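見積書の「一式」が信用できない

2026年9月27日

ハンドグリッパーの見積りが三社から出そろった。Wavleyが手持ち式を17セット、Trendlowは同じ用途で本数を絞って保守込み、Rousselは本体が安くて消耗品が別。合計欄だけ見ればRousselが勝つ。勝つのだが、爪の交換部品が「別途」の一言で済まされていて、ここで手が止まった。

5月に出した予算案では、装置代の枠を2,784千円とした。あのときの自分は、本体を買えば仕事が始まると思っていたらしい。実際に現場を見ると、費用の大半は本体の外にある。布を扱う作業なら布がいる。照明もいる。場所もいる。データを置く先もいる。どれも見積書には載っていないし、載せる義理も業者にはない。

それに、営業資料に出てくる机はいつも片付いている。白い天板に部品がひとつ、それを爪がつまむ。そんな条件で何回成功したと言われても、こちらの判断材料にはならない。青い布一枚を相手にするにしても、くしゃくしゃのまま、横に紙袋や菓子の袋がある状態でやってほしい。

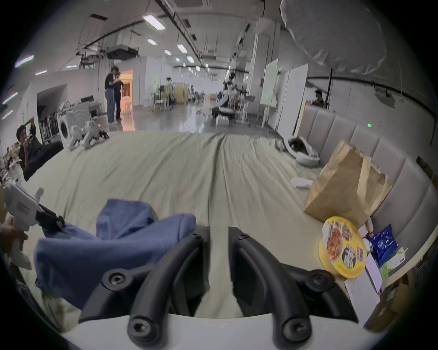
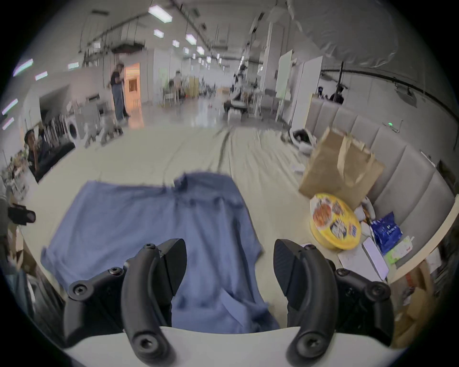 どちらも布は青で、グリッパーの爪は黒。爪まわりはねじで組まれている。ねじがあるなら締め直しがあるし、締め直す人の時間がいる。この時間を予算のどこに入れるのか、三社とも答えが曖昧だった。Trendlowの「保守込み」も、読むと送料はこちら持ちで、返送中の代替機はオプションになっている。込みとは何のことだろう。

もうひとつ疑っているのが台数だ。17セットというのはWavleyの提案で、根拠は「同時に稼働できる人数」だという。うちで同時に動ける人数がそんなにいたためしはない。まず5セットで始め、遊んでいる時間を記録してから増やす。数量割引は消えるが、棚で眠る12セット分の値段に比べたら安い。

この案を下書きの段階で公開したら、コメント欄にVanowさんからこんな書き込みがあった。

少なく始めるのは賛成ですが、5セットだと故障がひとつ出ただけで予定が崩れませんか。うちは予備を持たずに始めて、部品待ちで48日止まりました。割引より納期の条項を先に詰めたほうがいいと思います。あと、後から買い足した分が同じ型番でも微妙に仕様が違っていて、校正をやり直す羽目になりました。

48日は痛い。納期の話は正直、見積依頼書に一行も書いていなかった。ただ、だから最初から多めに買えという結論には、まだ乗れない。予備を本体で持つのか、爪とブラケットだけで持つのかで金額がまるで違うはずで、そこを業者に聞くのが先だと思う。仕様変更の事前通知も条件に足す。

というわけで三社に差し戻した。聞いたのは、交換部品の単価、納期の上限、それから代替機の扱い。Rousselからは翌日に返事が来たが、単価表ではなくカタログだった。表紙の机はやっぱりきれいだった。

予算枠は動かさず、内訳だけ組み直す。本体の行を減らして、部品と人の時間の行を立てる。返事が出そろったらまた書く。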